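Materials and Surfaces » Wood Panels » Short Papers
Posted 23 May 2023 by the Kestier editorial desk

3.2 Surface condition of the panels

The panels examined in this section come from the Vostton series and were stored indoors from January until inspection. All are pale, clear-finished boards. Grain direction was recorded first, followed by natural features (knots, streaks, color variation) and then by marks lying on the finish. The two groups were kept apart in the record, as a knot is a property of the wood and a smudge may not be.

The contact line between board and plate was treated as a separate zone. In the joint shown in Figure 7, a thin strip of black rubber follows the upper edge of a dark gray plate, and a black pad of foam or felt sits between wood and metal at one end. 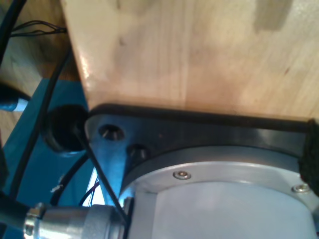
Figure 7. Pale wood panel above a dark gray mounting plate with black edge strip; two countersunk bolt holes near the left end of the plate.

The grain in this panel is soft and vertical, with a few faint knots. A grayish patch near the upper right was entered as tonal variation and left out of the count of finish defects. Gloss is strongest along the left edge, so readings taken there were repeated at a second angle — a precaution adopted from the Havlíček procedure.

Marks on the finish were harder to assign. Whitish, translucent residue resembling dried glue was logged by position only, without an attempt to name its source. Dark brown streaks that follow or lie close to the grain were logged as natural. Small pale spots inside an area of glare were given a separate code,

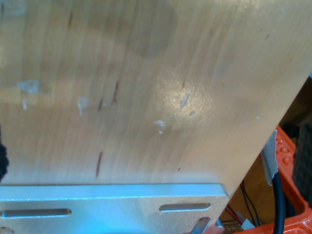
and that code carries a lower confidence in the final table. Of the 2463 grid cells in the full survey, 96 received it. Repeat inspection under diffuse light is planned for these cells. No cleaning was carried out before inspection, and the Pumerar scale was applied without modification — grades for residue and for grain features are reported in separate columns.

Contact the editorial desk | © 2023 Kestier | Back to top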